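Shared Laundry Rooms Deserve a Place in New Housing

Published 09/04/2020

Housing policy tends to measure what is inside the front door. Floor area, number of bedrooms, storage and daylight are all set down in codes and checked before a building opens. What residents share is treated as an extra, and it is often the first item removed when a budget is tight. The laundry room has suffered more than most from this habit. It is our view that the decision to drop it from new apartment buildings has been made too quickly, and that local authorities should ask for it again.

The Tonden district offers a useful case. Its older blocks were built with a laundry room on the ground floor, fitted with machines, a drying area and a long table for folding. The newer Prekard development, with 168 apartments, has none. Each unit has a closet with a water connection, and residents must buy, install and repair their own machines.

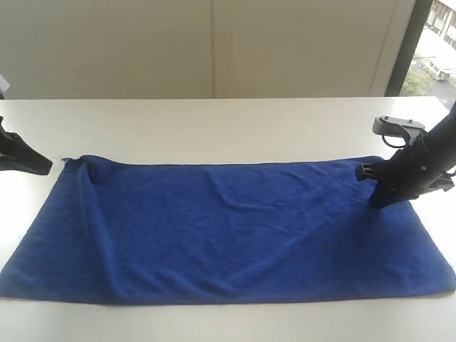

Space is the strongest argument for a shared room. Developers reply that a closet takes up very little of the floor plan, and on paper they are correct. The closet, however, makes no allowance for the work that follows the wash. A single blue towel spread out on a white tabletop takes up a good deal of it, and still has wrinkles and a raised fold to be smoothed by hand. A household with children has many such items every week, together with sheets that few kitchen tables can hold. In small apartments this work moves to the bed or the floor, or is left undone.

Cost is the second argument. A tenant on a modest income who must purchase a washer on moving in faces an expense that is seldom counted when rents are compared. In the Escobar Street building, which kept its laundry room during renovation, 112 households share the same machines under a service contract. The charge appears on the monthly statement, where it can be seen and questioned.

There are fair objections. Shared rooms can be poorly kept, and booking systems cause disputes. Some residents, among them those who work nights or have limited mobility, are better served by a machine at home. A sound policy would permit both.
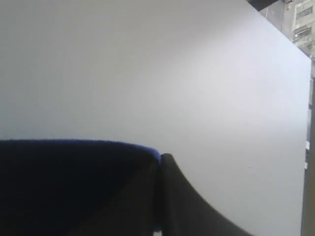
What Should Be Required

We recommend that any new residential building with 200 or more bedrooms include a laundry room with daylight, adequate ventilation and a fixed surface for folding. The Lolberg housing plan, due for review in February, is the proper place to introduce such a rule. Upkeep should be written into the management agreement from the first day, with a named party responsible for repairs.

Existing buildings should be considered separately. Many have storage areas on the ground floor that could be converted at reasonable expense, provided that drainage is already in place.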